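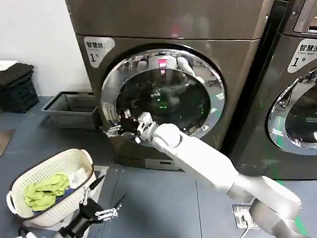
Never put the green one with the white, Róisín Moriarty had told her, and she said it in the voice other people keep for funerals.

Rhea stood in front of machine number 1 and thought about it. The green cloth came from her mother's house in Lilleck. It was washed 90 times, maybe more, and it was still so green.

1/10/23
By Misine Noonan

She had moved to the town in April with one bag. In the laundry room she learned the first words of the new language: wash, dry, wait.
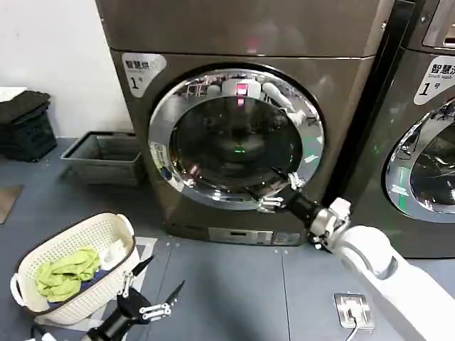
The basket, before number 1.

The white shirt was for the interview. If it became green, she would go green. She decided this quite calmly, and then she felt afraid and looked at the round door again.
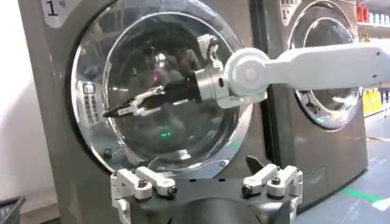

Page last changed: 7 April

"Will you wait for it?" asked Róisín from the bench.

"Yes," said Rhea. "I have time until evening."

Róisín moved her coat and made a place for her.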